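Fekton Cold Plate for Paraffin Blocks

5 min read

The Fekton is a benchtop cold plate for the histology laboratory. It is made for the cooling of paraffin blocks after embedding, and for keeping the trimmed blocks cold before they go to the microtome. It stands alone and does not need to be connected with the embedding centre, so it can be used together with the equipment which the laboratory already has. The plate is manufactured by Unbridge and is supplied in Australia and New Zealand through Ekotham.

The working surface has place for 74 standard cassettes when they are laid flat. In daily use most laboratories will put fewer than this, as it is more comfortable to leave a free row at the front for the hand. The surface is one piece of anodised aluminium with a low raised border on all four sides. Melted wax and condensed water stay inside the border and go to a drain channel at the rear left corner.

Why the cooling of the block matters

A paraffin block which is cooled too slowly has large crystals and is softer to cut. A block which is cooled too fast can crack at the edge of the cassette, or the wax can separate from the tissue. Both faults are well known to everyone who cuts sections, and both cost time, because the block must be melted and embedded again. For very small biopsies there is also the risk that some tissue is lost when the block is faced a second time.

The Fekton was designed with even cooling as the first requirement. Under the aluminium there is a layer of copper tube which is laid in a double spiral, so that the cold refrigerant going in and the warmer refrigerant coming out are always side by side. In this way the corners of the plate are nearly as cold as the centre. On older plates with a single loop, the technicians often learn by themselves which corner is "the slow one" and avoid it. We have tried to remove this problem.

Operation

There is one rotary knob and one small display. Turn the knob to choose the temperature, then press it to confirm. The display shows the measured temperature of the plate. When it blinks, the plate has not yet reached the chosen value and blocks should not be placed.

The plate can be programmed to switch on before the staff arrive. This is set in the menu under TIMER, separately for each day of the week. Please note that the clock does not change automatically for daylight saving. It has to be corrected by hand, and in our experience this is the most common reason for a service call at the start of October and of April.

A manual defrost is started by holding the knob for a few seconds. The surface becomes slightly warm and the ice can be wiped away with a soft cloth. Please do not use a metal scraper or a scalpel blade on the surface. Scratches in the anodised layer hold the wax and later they hold the tissue fragments also.

Placing in the laboratory

The body of the plate is 500 mm wide and weighs 16 kg without the cover. It should be lifted by two persons. Leave a free space behind the rear grille so that the fan can move the air, and do not stand it directly beside the paraffin dispenser or a slide drying oven. If the room is humid, as many laboratories in Queensland and in the Northern Territory are, we recommend to use the clear cover whenever the plate is cooling but not being worked on. It reduces the frost considerably.

The feet are adjustable. The plate must be level, otherwise the molten wax in freshly filled moulds will run to one side and the block face will not be parallel with the cassette. A small bubble level is built in the front edge for this purpose.

For left-handed users the plate can be turned so that the drain is at the right side. The control panel can be unscrewed and fixed to the opposite end. This work should be done by a technician and needs a longer ribbon cable, which can be ordered as an accessory.

Cleaning

Wipe the surface at the end of the day with a paper towel and a paraffin remover which is suitable for aluminium. Xylene does not damage the metal but it will damage the seal around the border and also the display window, therefore we ask you not to use it. Chlorine bleach should be avoided as well.

The dust filter of the fan is behind the lower grille and can be pulled out without tools. Wash it under the tap with warm water, let it dry completely, and put it back with the arrow upwards. When the filter is blocked the compressor works longer and becomes louder.

What is in the carton

- Fekton cold plate
- Clear cover
- Mains lead with Australian plug
- Drain hose with clamp
- Spare dust filter
- Printed instructions in English

Accessories

The Atallah tray is a removable stainless steel tray which sits on the working surface and has shallow grooves for the cassettes. It is useful when the blocks of one case must be kept together, for example for larger resections with many blocks, or when one technician embeds and another one cuts. The tray makes good contact with the plate, but the cooling is a little slower than directly on the aluminium. It can be autoclaved.

Also available are the longer ribbon cable mentioned before, a taller set of feet, and a waste bottle for the drain hose. The waste bottle fits under the plate only together with the taller feet.

Question from a customer

We were asked if the plate can be used for frozen section work during the operation. It cannot. The Fekton is for blocks which are already fixed, processed and embedded in paraffin, and it is not a replacement for a cryostat. It should also not be used to store reagents or fresh specimens, even for a short time.

Another laboratory wanted to know if ice trays are still needed. Many technicians like to soften the face of the block on melting ice before cutting, because the water goes a little into the tissue and dry specimens section better. The cold plate gives the cold but not the water. If you work with bloody or very dry tissue, a moist tissue paper laid on the plate under the block face will help, or you can keep your ice tray for those cases.

Warranty and service

The warranty is 2 years for parts and labour, counted from the delivery. The seal of the border, the dust filter and the cover are wearing parts and are not included. Service is carried out by Ekotham at your laboratory in the capital cities. For regional sites we send a loan plate first, and you return the faulty one in the same carton, so please keep the carton if you have the room for it.

Before the plate is sent or collected it must be decontaminated, and the signed form has to be fixed on the outside of the packing. Without the form the courier will not accept it.

Orders and prices

Prices are given on request and depend on the accessories and on the delivery address. Public hospitals and universities can order against a purchase order number. Private pathology practices which order from us for the first time are asked for a deposit. The next delivery from the factory is expected in September and plates can be reserved from it now.

For technical questions, please write to Ákos Boros at the Ekotham histology desk. It is helpful if you mention which embedding centre you have and how much free bench there is beside it. 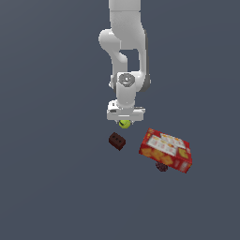
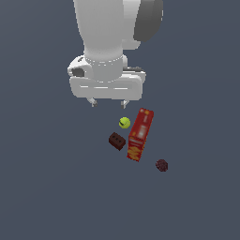 Both renders: white arm with gripper housing, grey background.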